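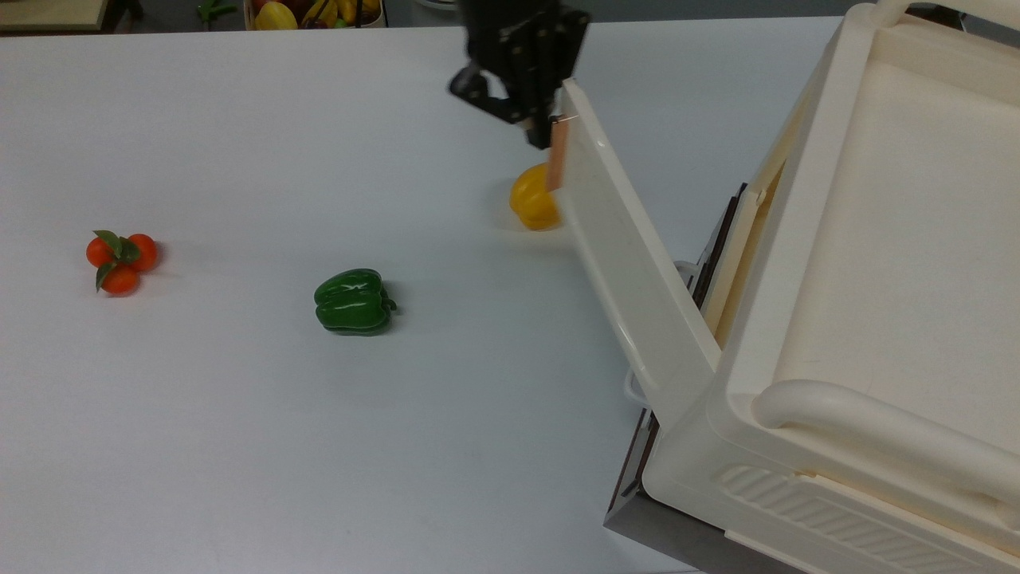
yellow pepper, green pepper, three little toms joined by green leaves. white storage unit on the right

Veg storage on the worktop – fridge or not??
Posted in: Kitchens & Storage

prudby_pat
Right, quick one before work. Fridge is tiny and full of milk and other people's leftovers so I'm moving the veg out. Got a plastic unit, cream white, going on the table. Plan is peppers and toms in there, onions somewhere else. Is that daft? Kitchen gets warm by teatime. Don't want to be binning stuff every Wednesday.

marrowfat30
Toms yes. Peppers no. Peppers go soft on me in 2 days out of the fridge, 3 if I'm lucky. Salad drawer, no bag, done.

tealeaf374
Disagree, mine sit out in a bowl all week and they're fine. Depends on your kitchen I supose. Ours is north facing and freezing even in June.

marrowfat30
Well yes if you live in a fridge you don't need a fridge

prudby_pat
Ha. South facing here, big window. So peppers back in then? Bit gutted, the yellow one looks so nice out.

lidsandtubs
Is the unit closed in or open? Matters more than the temperature imo. Anything shut up tight sweats, then you get fur round the stalks. I had the Agbenyega stacking ones, went back to the shop after a fortnight. Line it with kitchen roll and change it when it feels damp.

prudby_pat
Bit of both, can leave it open. Will try the kitchen roll thanks

norkenton_nell
Leave the toms on the stalk whatever you do. And keep them apart from the peppers, don't pile everything in one heap. One goes, they all go.

tealeaf374
Never understood the stalk thing. Pull them off, eat them, tastes the same

norkenton_nell
It's not about taste its about the little hole at the top where they start to go off. Try both and see.

marrowfat30
With Nell on that one. Also don't wash anything till you're using it – wet peppers in a plastic box is asking for trouble.

lidsandtubs
+1. Wipe the unit out though, mine got sticky at the back and I didn't notice for ages.

prudby_pat
OK so – toms in the unit on kitchen roll, stalks on, not washed. Peppers in the fridge if I can shift the leftovers. Green one's getting chopped tonight anyway, chilli. What about cucumber?

tealeaf374
Out.

marrowfat30
In!! Door shelf, cut end wrapped.

norkenton_nell
Oh here we go. There was a whole thread on cucumbers in the Zakelville section, went on for pages, have a look there. I do half and half, big end in the fridge.

prudby_pat
Will look at lunch, got to run for the bus. Ta all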